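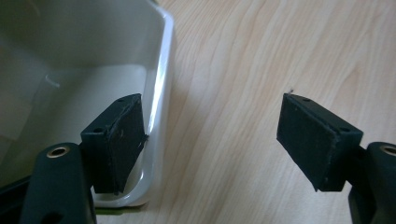

Why Does Wood Have Stripes?

Find something wooden near you. A spoon, a door, a chair leg, anything! Now look at it up close, with your nose almost touching. Do you see lines? Maybe they run straight from one end to the other, or maybe they wiggle and swirl like a river on a map. Those lines are called the grain, and every one of them was made by a living tree.

How a tree gets fatter

A tree grows in two ways. It gets taller at the tips of its branches, and it gets wider all the way around its trunk. The widening happens in a very thin layer just under the bark called the cambium (say it: KAM-bee-um). The cambium makes new wood on its inside and new bark on its outside, all through the growing season.

In spring there is usually plenty of water, and the tree grows fast. It makes big, roomy cells, and the wood looks pale. By August things have slowed down. The cells are smaller, with thicker walls, and in many trees that wood looks darker. Then winter comes and the tree takes a rest. One pale band plus one dark band makes one year. That's a tree ring!

So if you find a stump with 9 rings, you are looking at a tree that was nine years old at that height. Some oaks live for 300 years or more. Imagine counting all of those! (Use a pin to keep your place. You will lose it otherwise, I always do.)

From circles to stripes

But wait. If rings are circles, why does a board have stripes?

Think of a rolled-up sleeping bag. From the end you see a spiral of layers. If you could slice it the long way, you would see the same layers as lines. A log works like that too. Cut it across and you get circles. Cut it lengthwise and you get stripes, and sometimes tall pointy arches that woodworkers call cathedrals, after the shape of church windows.

What about knots?

A knot is the place where a branch used to start. The trunk kept getting wider and wrapped itself around the bottom of the branch, year after year. When the log is sawn into boards, the saw goes through the branch too, and there it is, a round or oval spot with the grain flowing around it like water around a rock.

Reading the weather

Rings can tell you about the weather long ago. A wide ring often means a good year with lots of rain. A skinny one might mean a drought, or hungry caterpillars eating the leaves. Wilmer Bermúdez studies old roof beams in the village of Loureiro, and his favorite beam has 3 very thin rings in a row. Those must have been tough summers for that tree! His longest record, pieced together from lots of beams with overlapping rings, goes back 478 years.

Try it yourself

You need a sheet of thin paper, a crayon with the wrapper peeled off, and a piece of rough, unpainted wood. Lay the paper on the wood, hold it still, and rub gently with the side of the crayon. The grain will start to show up as lines. Try a different kind of wood and put the two rubbings side by side. Pine and oak look really different!

Words to know

Cambium: the thin layer where a tree makes new wood and bark.
Grain: the pattern and direction of the lines in wood.
Knot: the spot in a board where a branch once grew.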